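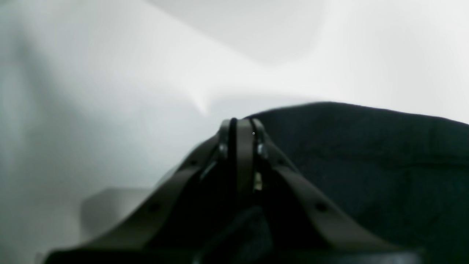 Waltraud Hämmerli writes that she read the first half of The Salt Ledger on a train and missed her stop, then went back to the beginning once she was home because she wanted to know how the aunt had managed it.

THE SALT LEDGER

Three Sisters, One Border and the Accounts They Kept

By Josué Moura

A reporter opens a box of household account books and finds the record of a valley that was cut in half.

About the book

In the mountain town of Vollden, women could not hold a bank account in their own name, sign a lease or take a case to court without a male relative standing beside them. They could, however, keep the household books. For most families these were lists of flour, lamp oil and school shoes. For the three Ortner sisters they became something else.

When the border was drawn through the valley, the eldest sister was left on one side and the two younger ones on the other. Over the years that followed they lent money to neighbours, paid for medicine, bought back a field and helped 127 women leave marriages, farms and debts they had not chosen. Every payment went into the ledgers under the heading of salt. Officials who inspected the books saw a family that ate a lot of it.

Josué Moura first heard about the ledgers from a retired schoolteacher who had been told of them as a girl. He spent six winters going back to the valley, learning the dialect and sitting in kitchens with women who had been asked about their husbands and brothers many times and about themselves very rarely. Some of them spoke under their own names. Others asked for a different one, and the book respects that.

The Salt Ledger follows the sisters from their childhood above the Beso River to the January morning when the youngest crossed back over the pass with the last of the account books sewn into her coat. Along the way it asks what a law can and can't reach, and how a secret is kept by so many people for so long. It also looks at the cost. Two of the women who borrowed from the sisters were found out, and Moura gives their stories the space they need.

What readers are saying

"Moura is patient. He lets people finish their sentences, and he doesn't tidy up the parts where the sisters disagreed with each other or behaved badly."
Ferdinand Haslinger

"I grew up one valley over and knew none of this. I have bought a copy for my mother and another for my daughter."
Mathias Berchtold

"The chapter on the court case is slow going, but stay with it. The rest of the book depends on it."
Luzius Berchtold

From the opening chapter

The books were in a seed box under the stairs. My host brought them out after supper and put them on the table between the bread and the lamp. She said her grandmother had told her to keep them dry and to keep them boring, and that she had done both. I opened the top one. Flour, thread, salt. A tin of boot polish. Salt, salt, a hinge for the gate. It took me until the fourth page to see that the salt had been bought on days when the shop was closed.

About the author

Josué Moura has worked as a reporter and radio producer for most of his adult life, covering family law, migration and rural labour. The Salt Ledger is his second book. He lives by the coast with his partner and their two children and is working on a history of mountain post offices.

Product details

Format: Paperback with flaps
Publisher: Nurora
Publication date: 7 Dec 2018
Language: English
Illustrations: Maps of the valley before and after the border, and a family tree
Also available as: Ebook, audiobook (read by the author)

Ordering

Paperback orders are packed at our warehouse and sent by regular mail. Tracking can be added at checkout. If your copy arrives damaged, write to us within 60 days with your order number and we will send a replacement at no charge.

Book clubs ordering five or more copies get a reduced price and a printed set of discussion questions. The questions cover the whole book, so members who haven't finished may want to leave them until later. Libraries and schools should use the trade order form.

Readers also bought

The Orchard Wives
A Winter Without Letters
Crossing at Beso: Stories from the Ferry Years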